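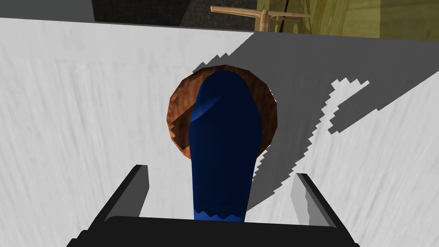
Last updated: February
Print | E-mail
Reading time: 2 minutes

3. Materials and Procedure

3.1 Ribbon stock

All strips were cut from a single batch of crimped polypropylene curling ribbon, supplied on flat spools by Stelcombe. A second stock, a smooth cotton-backed paper ribbon sold under the Kaewmanee label, was used only for the comparison in Section 4.3. Spools were kept in the workroom for a full day before cutting so that both stocks would be at the same temperature and humidity. The outermost turns of each spool were thrown away, as they often carried creases from shipping, and the innermost turns were thrown away as well, as they already held a visible set from the core.

In total, 1617 strips were cut. Cutting was done with a guillotine trimmer, and the strips were laid flat under a glass sheet until use. Strips with a frayed edge or a split along the crimp were replaced before numbering.

Figure 1. Computer-rendered view: dark blue rounded object on a round wooden disc, white surface.

3.2 Curling

Two methods were compared. In the first, the strip was drawn once over the back of a scissor blade, with the thumb holding it against the metal. In the second, it was drawn over the edge of a fixed bar under a hanging weight. The blade method is the one most home crafters use and is the one given in nearly all printed instructions for gift bows. The bar method removes the thumb as a source of variation and was included to show how much of the spread in curl size comes from the hand.

The blade method was applied to 903 strips and the bar method to the rest. The blade strips were shared between two operators (S. Bittencourt and I. Marinho), both of whom practiced on scrap ribbon until their pull times agreed. Operators switched after each tray to limit fatigue. The crimped side faced the blade in every case. Three blade strips tore during the pull, leaving 900 for measurement. No bar strips tore.

Pull speed was paced by a metronome. Thumb pressure was not measured. We tried a thin film sensor taped to the thumb, but it changed the grip enough that both operators produced looser curls with it than without it, and it was dropped.

3.3 Measurement of curl

After curling, each strip was hung by one end from a pin rail and left until it stopped turning. Curl diameter was read at the middle of the strip with a printed gauge held behind it. The top turn was not used, because it is opened by the weight of the ribbon below it, and the bottom turn was not used because the cut end often flares. Where the middle turn was oval, the larger and smaller diameters were averaged.

Curl retention was defined as the starting diameter divided by the diameter at the later reading, so that a strip that keeps its shape scores one and a strip that relaxes scores less. Strips that had tangled with a neighbor were freed with tweezers and read again the following morning. Their readings are flagged in the data and are left out of the retention figures.

3.4 Analysis

Diameters were skewed toward large values and were log-transformed before fitting. The model included method and spool as fixed terms, with tray as a random term. Operator was added in a separate fit to the blade strips only. Model fitting followed the Brenier procedure without changes, and residuals were checked by tray.

A smaller set of strips was tied into finished bows and stored in closed boxes at the Eton workroom. These bows were judged by eye for fullness and were not used in the fits. The scoring sheet, including the wording used for a bow that had gone flat on one side, is given in the appendix.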